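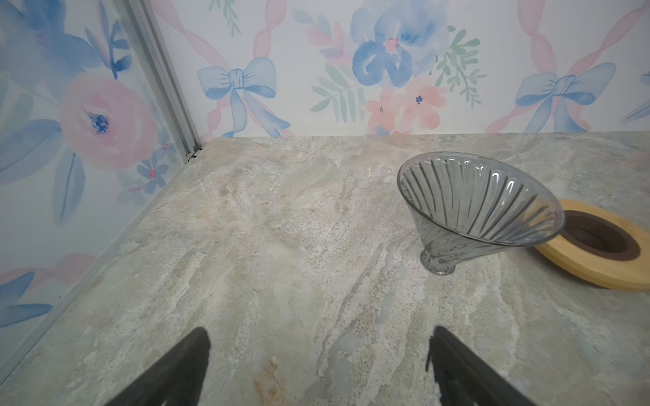 4.2 Cones, ribs and where the filter sits

I'll admit this is the section I had the most fun writing. When Ga-eun Yeom and I started comparing pour-over setups at the Flonstead kitchen, we figured the coffee itself would matter most (beans, grind, water, all that). But our tasters kept talking about the cone! So we went back and looked at the drippers properly, ribs and rims and all.

A ribbed glass cone is a pretty thing, and the ribs do a job too. They hold the paper a little way off the wall so air can slip out while the water goes down. Lina Issa, who ran most of the brews, likes glass because she can watch the bed drain through the side. I like it less. It feels slippery to me when I'm in a hurry, and a cone is happy to roll if you set it on its side.

For each brew we used 30 grams of coffee and let the first pour rest before going on. We made 100 brews over the February sessions, and three of us tasted every one. Afaf Yammine kept the notes, and her handwriting is the reason they're all typed up now. The filters came from a box of 1000 and we stuck with that one box the whole way through, so the paper at least stayed the same.

Seating the paper is where people differ most. Raghda Abou Jaoude folds the seam flat and presses it down with a thumb. I just open the fan and drop it in, which Nizar Karam says is why my cups run slow (he may be right, see Section 5). Figure 4 has the blue cone on its glass server, with a paper filter still up above the table and a second server standing behind.

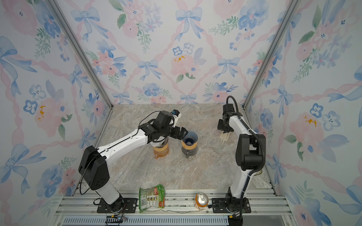
Page last changed: February, 4:10 pm

Figure 4. Blue cone-shaped dripper on a glass server, with a fan-shaped paper filter.

We scored each cup for body and for how clean it tasted, and the folded papers came out ahead on the second one. Body was a toss-up. Ga-eun wants to rerun the slow cups with a coarser grind, and I've already put the kettle on for that.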